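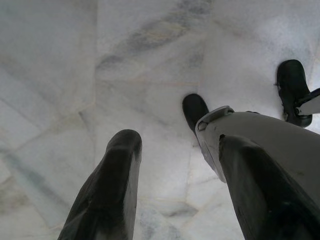
Olleck Tabletop Kit, Home Recordings
Data card and usage notes
Version 4, August 3, 2026
Maintainer: Reto Hubmann
Review and labelling: Patricio Figueroa

Summary

Recordings made with the Olleck tabletop kit (arm, two-finger gripper, wrist camera, head camera) in a furnished living area. The set is shipped to kit buyers as reference material for checking a fresh install, and as a starter set for small pick and place policies. It is not a benchmark and there is no leaderboard.

Contents

2000 episodes, of which 1011 carry a written task label. The rest are unlabelled but have complete joint and gripper logs. Each episode is one folder:

wrist/ colour stream, wrist camera
head/ colour stream, head camera
joints.csv joint positions and gripper opening
task.txt one line of text, labelled episodes only
notes.txt operator remarks, may be empty

Both streams share the clock used in joints.csv. The offset between the cameras is stored per episode and should be applied before training. The loader in tools/ does this by default.

Hardware

The arm is the stock Olleck unit. Gripper fingers are the black tapered pair. Recording ran through the Senetti logger, and files were packed with Fetik. Neither is needed to read the data.
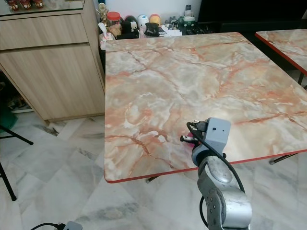
Cable routing has a larger effect on repeatability than the manual suggests. A tight run pulls on the wrist joint at full extension and shows up in joints.csv as a small steady error. Leave slack. The run used here comes off the top of the gripper module in a loop and goes down the right side of the arm link, well away from the side facing the work. If your cable goes down the other side, check clearance before replaying any trajectory from this set.

Objects and surfaces

Small, light household items. The tabletop is glossy with a veined marble pattern, and the floor is polished stone tile. Both are hard on depth estimation, and we don't recommend adding a depth channel computed from these streams. Colour segmentation of a saturated object on the tabletop is usable without tuning.

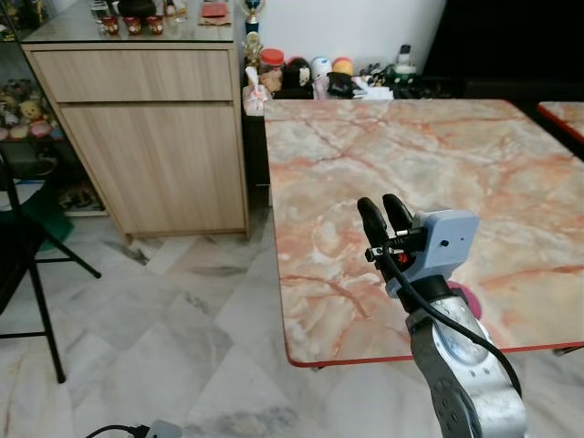

Fig. 3. Head view. Magenta-pink disc flat on the tabletop, partly hidden by the gripper housing.

Known problems

Occlusion. The gripper housing can cover a flat target in the head view. Policies trained on the head stream alone tend to stall over the target. Use both streams.

Background. Shelves and cabinets are left as they are in the home, and small items move between sessions. Crop to the table if this matters for your work.

Floor views. Some wrist recordings include floor and footwear. They are kept, and the loader can skip them with --table-only.

Labels. Task lines written before July use "put" and "place" interchangeably. Later ones use "place" only.

Compatibility

Tested with the Mushi controller. Older controllers report gripper opening with the sign reversed; set flip_grip to true in config.

Licence

Free to use with a registered kit. Redistribution of the raw streams is not permitted. Trained weights may be shared.

Corrections go to Patricio Figueroa with the episode folder name in the subject line.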